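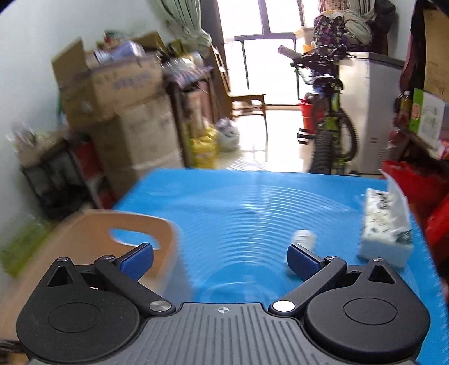

Blue mat, tissues with the green leaf print, pale chair pulled up.

Jeltham craft room – table pics

Quick gallery from the Clustwood end of the building, more to come when I get a minute. Tidying still going on, so excuse teh gaps. Mat has the ripple pattern, with a ruler scale down the right edge – handy for card. Little white cap thing stays on the table for now. Chairs are plywood, oval hand-hold in the back, easy to shift. Moffat room pics next, proabably October.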